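Posting this as a thread so the other people running the Kumeck pouring task in sim don't lose a week to it like I did.

The short version: our gripper kept closing on the rim of the bowl and reporting a good grasp when it had nothing. It happened in 647 of 1194 runs. The log said success on every one of them.

The setup is the plain one. Parallel gripper, wrist camera, stone-pattern table, a bowl of small orange pellets. Reach the bowl, take the rim, lift, tip, put it back. The Limden people built the base scene and we only changed the table texture. 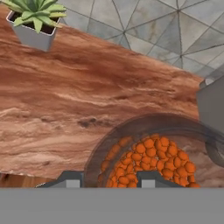
First guess was the vision side. The rim is dark and the bowl is see-through, so depth there is poor even in a renderer. I swapped the bowl for a solid one and the false grasps dropped a little, then came back. So it was a factor but it wasn't the fault.

Second guess was friction. I spent two days on friction. Don't spend two days on friction.

The fault was in the grasp check. It looks at finger width and motor effort. Width above zero plus effort above the threshold means "holding." But when the fingers jam on the bowl wall at a bad angle they stop early and the effort goes up. Same numbers as a real grasp. The check can't tell a pinch from a jam.

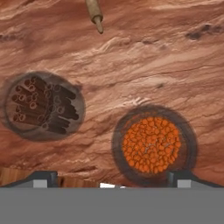 What worries me is what the arm does next. Once it thinks it's holding something it switches to the transport speed limit, the higher one, and it drops the contact stop for the first part of the lift. On this table that means going past a second container, the one with the brown tubes bundled in it, while pushing on a bowl full of pellets it doesn't have. In sim you get orange balls on the floor. On the arm at Hustalton there is a person standing at the bench.

The fix so far: after closing, lift a very small amount at the slow limit, then check width and load again. If the load doesn't change, open and back off. The contact stop stays on until that second check passes.

Reran 1121 with the fix. 2 false grasps left, both with the bowl right up against another container — still looking at those.

The Kristiansen controller uses the same check by default. If you are on it, turn off the automatic speed change until you have tested this yourself.

Nothing goes on the real arm before April. Config and logs are in the shared folder, and the old runs are in there too.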